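Switching the house to a rainwater tank, one year in

The tank went in last November, on the north side of the garage where the old woodpile used to be. It holds 1392 gallons, an odd number that comes from the shape of the thing. I had wanted a round one, but the gap between the garage and the fence is 57 inches, so I ended up with a slimline model from Andreadis, a small yard supply place on the Plisthorpe road.

I get asked about it enough that I decided to write down how it has gone.

The first thing I would tell anyone is to sort out the gutters before buying anything. Mine were sagging in two spots and full of maple seeds. I had planned to spend a weekend on them and it took most of a month. I rehung the back run with new brackets, replaced one downspout and put mesh over the whole length. The mesh was worth the money. I still go up the ladder in the fall, but I brush leaves off the top now and don't have to scoop black muck out of the bottom.

The base took longer than I thought too. A full tank is very heavy and the ground there is clay. I dug down, laid gravel, tamped it, laid more gravel and set pavers over that. It was level when I finished. One corner has dropped a little since, not enough to worry me, but I check it after heavy rain.

The pump is a Cestell, the smaller of the two they had in stock. It's louder than I expected. I built a box around it with a vented lid and lined the inside with old carpet, and after that I could sit on the back step without hearing much. The tank water goes to the garden, the outside taps and the toilet downstairs. We drink town water and I have no plans to change that.

Over the first year the water bill came down by $360. That won't pay for the tank any time soon, and I didn't buy it for that. Fetville had watering limits two summers in a row and I lost most of the beans both times. This summer the limits came back in July and I watered as usual until the middle of August, when the tank ran dry. Then it rained and I was fine again.

A few things I would change. I would put the overflow pipe on the other side – it currently empties near the path and the path gets slick. I would buy the bigger leaf screen. I would also fit a proper gauge at the start. I used to knock on the side of the tank and listen, and I was wrong more often than I was right. The gauge I have now is a float on a cord and cost me $80 with the fittings.

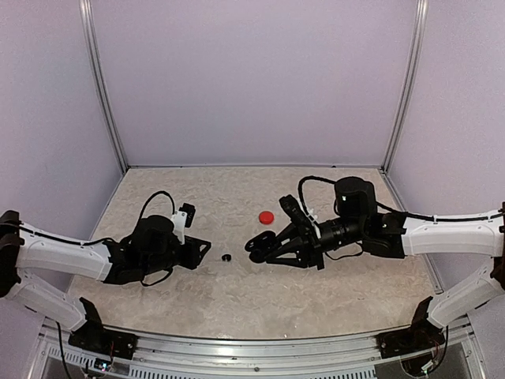 The overflow is next on the list. I have the pipe already, and I want to get it done before the ground freezes. It means cutting a trench along the fence and coming out by the pear tree, which could use the water anyway.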